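# About Hinico

Hi, I'm Nhyira Agbeko, and I run Hinico, a small music school for people who think they've left it too late.

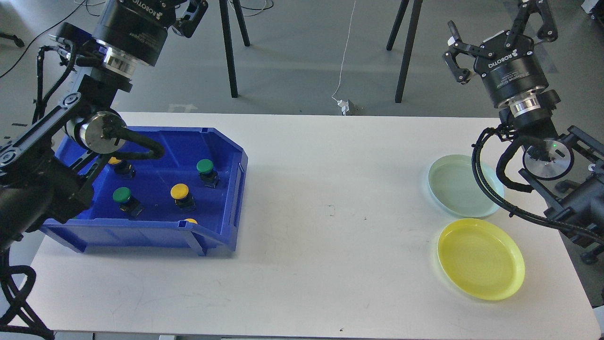
## How I ended up doing this

I started piano at 31. I'd always told people I wasn't musical, mostly because a choir teacher in Grade 5 asked me to mouth the words at the spring concert, and I took that as a medical diagnosis. Then my neighbour moved to Halifax and couldn't get her old upright down the stairs, so she left it with the apartment and the landlord said I could have it if I dealt with it myself. I dealt with it by rolling it across the hall on two skateboards (please don't do this) and teaching myself the left hand of one Christmas carol.

After that I couldn't stop. I found a teacher, a very patient woman who mostly taught kids, and I'd sit in her front hall on a tiny bench waiting for a seven-year-old to finish his Clementi. He was much better than me. He knew it, too. I loved my lessons but I did keep wishing there was a place where I could be a beginner along with other grown-ups, with decent coffee and a chair my own size.

So I went back to school part time, got my teaching papers, and taught evenings out of my living room while I kept my day job at Brunik, a flooring distributor. I learned a lot about vinyl plank. I also learned that plenty of adults would happily drive across town in February to play "Für Elise" badly in front of someone kind.

## What we teach

Piano is still the heart of it. We also do guitar, ukulele, fiddle, voice, and a beginner theory class that I was sure would be a flop and which now has a waiting list every single term. Go figure!

Most people come for a half-hour private lesson once a week. Some prefer our small groups, which are capped at six. Groups are cheaper and a lot noisier, and if you're shy I'd suggest one of those first, oddly enough. You can hide behind the other five for a few weeks until your fingers start behaving.

We don't push exams. If you want to do them we'll get you ready and we'll take it seriously, and a handful of our students have worked their way up through several grades. Most just want to play something for their mum, or get through one song at a wedding, or finally use the guitar that's been in the basement since university. All fine by me. I had a student who wanted to learn exactly one piece, spent two years on it, played it beautifully and quit. I think about him often and I hope he still plays it.

## The building

We've been in the old Mustonen bakery since we outgrew my living room (and, frankly, since my downstairs neighbours outgrew their patience). It's brick, it's a bit crooked, and on humid days the stairwell still smells very faintly of cardamom. People bring this up constantly and I never get tired of it.

There are four teaching rooms upstairs and a bigger room on the ground floor where the ovens used to be. The big room has the good piano, a Saturday ensemble, and far too many folding chairs. We put proper insulation in the walls between the teaching rooms, but I won't pretend it's perfect – if somebody's working on the bagpipe chanter next door, you'll know. He's lovely, for the record.

The front door sticks in winter. Lift the handle and lean in with your shoulder. The teaching rooms are all up one flight, but if stairs are a problem for you, say so when you book and we'll put you in the big room downstairs. The washroom on that level is accessible and the side entrance off the laneway has no step.

Parking is free on the street after six. Before then, try the lot behind the pharmacy, two hours max, and they do check.

## Who you'll meet

There are 11 of us teaching now, which still startles me when I do the payroll. Everybody here either started late themselves or has spent years teaching adults, and I ask about that at every interview. A brilliant player who can't remember what it felt like to find middle C isn't much use to us.

I teach piano on weeknights and run the theory class. I'm also the person who answers the phone, so if you call during lessons you'll get my voicemail, and if you leave a message I'll phone you back the next morning, probably with my mouth full of toast.

Our youngest student is 19 and our oldest is 73. She took up the fiddle after she retired from driving a school bus, and she practises more than anyone in the building, me included. She's asked me to mention that she is available for kitchen parties.

## Nekitz nights

Twice a year we hold what everyone else would call a recital. We call ours Nekitz, for reasons that go back to a badly smudged poster and a printer's best guess at my handwriting. It stuck. The next one is in October.

A few things make it different from the recitals you may remember from childhood. You can play with the music in front of you. You can stop and start again, and people do, and the audience usually claps at the restart. You can play a duet with your teacher if going up alone makes you feel ill. You can also come and not play at all, and just eat squares. The squares are very good.

Family is welcome, kids included. Somebody's toddler danced through the whole second half last time and it improved the Brahms enormously.

## What I'd tell you if you phoned

People ask me pretty much the same things, so let me save you a call (although do call, I like it).

**Do I need an instrument at home?** Eventually, yes. For your first month you can book one of our rooms to practise in for free, any time it isn't being used for a lesson. After that we'll help you find something second-hand. Please talk to one of us before you buy a keyboard online at midnight. I've met a lot of those keyboards.

**How much do I have to practise?** Ten minutes a day beats an hour and a half on Sunday. If you've had an awful week and didn't touch it, come anyway. We'll spend the lesson playing and you'll go home ahead of where you were.

**I can't read music. Is that a problem?** Nope. Roughly half the people who walk in can't. We'll teach you as you go along.

**I can't sing in tune.** See my note about Grade 5. Come and meet our voice teachers and let them be the judge. I sing in the Saturday ensemble now, out loud, with the words.

**What if I don't click with my teacher?** Tell me and we'll switch you. It happens every term and the teachers don't take it personally – we've all been on both sides of it.

## Coming to see us

The easiest way to start is a trial lesson. It's half an hour, it costs less than a pizza, and you don't have to bring a thing. Tell us what you'd like to be able to play, even if it feels silly or miles too hard, and we'll try to get you making one small piece of it before you put your coat back on.

New terms start in the fall, in January and after Easter, but you can join for private lessons in any week with a spare slot. Evenings fill up first. If you work shifts, mornings are wonderfully quiet and I'll make you a coffee.

We're closed on Sundays, on stat holidays, and on any day the plough hasn't been down our street by noon. Drop in whenever the light's on over the door, or leave a message, and I'll get back to you after the toast.

– Nhyira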